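Getting the Dust Out of Everything

Posted May 12, 2021

I got a note from a reader, Musyoka Kaijage, asking how I keep dust down in a small house with two dogs and a workbench in the spare room. I don't keep it down, not really, but I've gotten better at moving it from inside to outside, so I'm going to write up what works for me and you can take what you like.

Start high. I know everybody says it and I still forget about once a month and end up doing the floor twice. Ceiling fan blades first: slide an old pillowcase over each blade, press it lightly between your hands and pull it back toward you. The fuzz stays in the pillowcase and you can shake it out over the back steps. Then the tops of door frames, then shelves, then the baseboards with a damp sock on your hand.

Window screens come out twice a year at my place. Lay them flat on the grass, brush both sides with a soft dry brush, then a bucket of warm water with a squirt of dish soap. Rinse gently, because a hard jet will stretch the mesh (I have one screen with a belly in it to prove that). Let them dry standing up against the fence.

Lampshades - a clean paintbrush for pleated ones, a lint roller for the plain fabric kind. I bought a special lampshade brush once for 9 dollars and it's a paintbrush.

The refrigerator coils are the job I put off the longest. Unplug it, pull off the grille at the bottom if yours has one, and go in with the crevice tool and a long skinny brush. I got a mat of dog hair out of mine last June that could have been a third dog! Check your manual for where the coils are, since some models have them in back.

While you've got the vacuum out, do its filter too. Mine is the washable foam kind and it needs a full day to dry before it goes back in. Tap the loose stuff off outdoors before you get it wet or you'll have gray paste in the sink. I keep a spare so I'm not stuck waiting.

Heating vents lift right out in most older houses. Soak the covers in the tub while you vacuum as far down the duct as the hose will reach, and lay a rag over the hole so you don't drop a screw down there. Ask me how I know.

Computers are the other big dust collector, and they're easier than people think. Shut down, pull the plug, and take the side panel off. I like to lay the tower down so the inside faces up and I have light on all of it, the power supply at one end and the board right there below it. Use short bursts of canned air, can held upright, and hold any fan blades still with a finger. Go over the slotted bracket at the back as well, as lint likes small openings. If the processor socket is open with its metal bracket up, keep the air and your fingers well away from it. 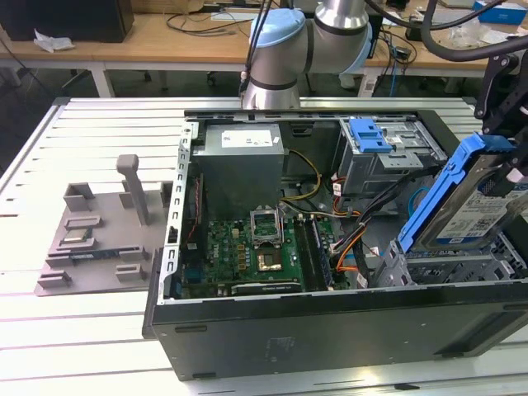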